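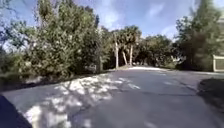 The October open day at the Billura estate drew a bigger crowd than the parking field could take, and most of us had left our cars at the lower gate by 8 a.m. From there you go in on foot. The first stretch is an asphalt road, wide and a bit worn, with three palms standing past the curve. Svend Bech, who looks after the grounds, led our group and kept the pace easy.

He told us the estate has 105 acres and that the trees along the roads were planted in stages, with the oldest near the gate. Dunonska, the contractor, now handles the trimming.

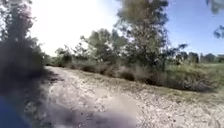 Gravel path, shade side on the left

Gravel is cheap to lay, Bech said, but it needs raking and topping up every year. A woman behind me asked about strollers. He suggested sticking to the concrete — there is a separate loop for that. 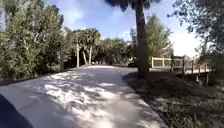

Vol. 8, p. 40

The concrete was the easiest walking of the day, with plenty of shade falling across it and more palms beyond the bend. Benoît Picard met us there with a folding map and talked about watering. He would like new benches on this part and is still waiting on a price from Gunnlaugsson.

We had coffee at the pump house, then took one of the dirt paths back. Sturdy shoes are a good idea.

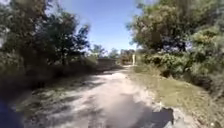 Getting there

The lower gate opens at 8 on open days. Entry is free, and dogs are allowed on a leash. The next one is planned for spring.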